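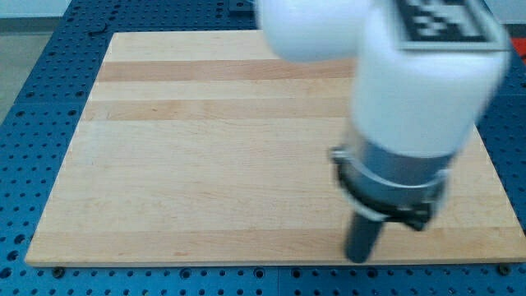

Maple-colored board, two darker strips near the top

Board index > Kitchen & Home > Wood boards and knives

Thread: Oil, wax or nothing at all?

inger_d
Posted 13 September 2023
So I finally bought myself a proper big board after years of sawing at tomatoes on a little plastic thing, and now I'm scared of it! The shop told me mineral oil once a month, my sister says olive oil is fine (she's done it forever), and the leaflet says to use their own board cream, which costs $22 for a tin the size of a shoe polish. What do you all do? I cook most nights, lots of onions and garlic, and a chicken on Sundays.

Inger

tirkgate_val
Please don't use olive oil. It goes rancid and your board ends up smelling like an old salad. I did it to my first board and had to sand the top down, which took a whole weekend and got dust in the toaster. Plain mineral oil from the drugstore, the stuff in the laxative aisle. Try not to make eye contact with the cashier.

For a new board I do a coat every day for a week, then whenever it looks thirsty. Wipe it on, leave overnight, wipe off the extra.

asger_g
I'm going to disagree with the olive oil panic. My grandmother used whatever was in the pan on hers and it outlived her. It never smelled of anything but onions. I do think people on here treat boards like newborn babies.

Not saying it's the best choice, but inger, your sister isn't poisoning anyone.

tirkgate_val
Asger, your grandmother probably scrubbed it with salt every day too. The oil does go off, that's just how it is. Whether you notice depends on your nose, I guess.

asger_g
She did scrub it with salt. OK, half a point to you.

eyvi
The thing that wrecks boards is water, way more than the wrong oil. I've had mine since college and the only crack it ever got was from a roommate who left it in the sink all day. Wash it fast, dry it, stand it on its edge so both faces get air. If you leave one side flat on the counter while it's damp it'll cup on you, and then it rocks every time you chop – drives me crazy.

Also oil BOTH sides and the ends! Everyone forgets the ends. That's where it soaks up the most.

inger_d
Oh no, I only did the top. It's so heavy I didn't want to flip it. Does it matter that much?

eyvi
Flip it. Get somebody to take the other end if you need to. You'll be glad later.

yeseo_n
Chiming in for wax! I mix my own, four parts mineral oil to one part beeswax, melted in a jar sitting in a pot of hot water. Makes a soft paste that lasts me ages and the water beads up on it so nicely. I buy the wax at Rotine, they sell it in little bars by the register, and one batch costs me way less than that $22 tin. I put it on after the oil has had a night to sink in, buff it with an old T-shirt, done. My kitchen smells like honey for a day, which I count as a bonus.

For the garlic smell: coarse salt and half a lemon, rub it around, let it sit five minutes, rinse, dry right away.

asger_g
Lemon does nothing for garlic in my experience. Now it's garlic and lemon. I keep a separate small board for onions and garlic and that solved it.

yeseo_n
Works on mine! But the separate board is smart, I might steal that.

tirkgate_val
Nobody has said anything about the Sunday chicken. I use plastic for raw meat and run it through the dishwasher. I know some people swear wood is fine if you wash it well, but I'd be up all night.

eyvi
I do chicken on wood, hot soapy water straight after, dried and stood up. Never been sick from it. We had this fight in the Isah knife thread and it went on for 32 pages, so let's maybe not.

tirkgate_val
Fair enough. Plastic for me though.

inger_d
Thank you all! Plan so far: mineral oil tonight, both sides and the ends (my neighbor is coming over to help me flip it), plastic for the chicken, and the wax once I get to the store. My sister has been told about the olive oil and is not taking it well.

One more – what cloth do you use to put the oil on? Mine left lint everywhere.

yeseo_n
Old T-shirt, washed a hundred times. Or a coffee filter if you're out of T-shirts.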